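Speaker notes: Low tables, talk two of the Tulton series
Horațiu Olteanu
October 4, 2026

Slide 1
Say hello, thank Bomholm for the room. Phones off. Talk runs 22 minutes, questions after.
Last time was chairs. Today is the low square table with a planked top, what people put on it and how to keep the top looking decent. I will not cover glass.

Slide 2
Start with height. A low table gets looked at from above, so the top does most of the work and the legs hardly matter. People shop the other way round and look at the legs first.
Mention the Oprea table from January. It was 700 millimeters square and we sold it too cheap.
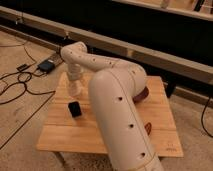 Slide 3. Honey-colored planked top, small black object standing on it.

Let them look for a moment before talking. Point out the direction of the planks. Then talk about small things on a wood top. A dark item on light wood draws the eye right away, and a reddish-brown one blends in. Ask who keeps remotes on theirs. Most hands go up.
Felt pads under anything that stays put. Lift things, don't slide them.

Slide 4
Seams. Crumbs go in, and so does cleaning water if you use too much. Damp cloth, then dry cloth, always along the grain. Skip the spray polish. If someone asks about wax, say twice a year and move on.
Killer story here if there is time (the Killer showroom, the red wine, the salt). Cut it if we are past minute 12.

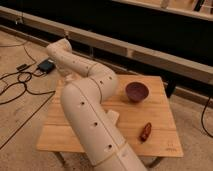 Slide 5. Choosing a finish is the question I get most by email. Clear oil keeps a light top light for a while and is easy to patch. Lacquer holds up better to cups but you can't fix one spot without redoing the whole top. On a pale top like the one on the slide, the grain is faint and the seams are subtle, so a dark stain would change it a lot. Pass the two sample boards around, oil to the left side of the room, lacquer to the right.

Slide 6
Price. Refinishing a top this size by hand, 3000 if they want us to do it with pickup. Don't apologize for it. Doing it at home takes a weekend and a sander.
Handout is by the door. Next talk is shelves.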